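Set Up a Play Kitchen Table for Pretend Cooking

Play kitchens are so much fun once everything is out where small hands can grab it! Mine follows the Mabaso layout I learned from Kagiso Nel — one clear white table and a few good pieces.
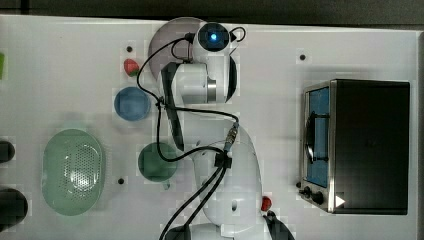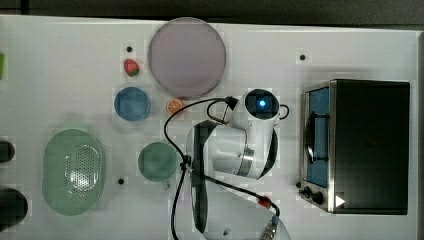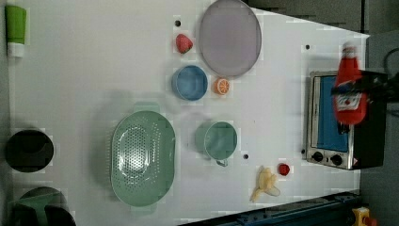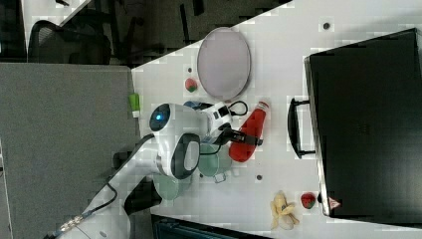
The play kitchen table, seen from above.

1. Start with the big pieces. Colander on one side, plate or tray toward the top.

2. Add a bowl and a cup or two. I love soft greens and blues together.

3. Bring in the food! A toy strawberry beside a bowl looks great, and a banana and a tomato make a quick lunch.

4. Save the ketchup for last — it goes on everything.

Swap the food every week and keep the dishes the same.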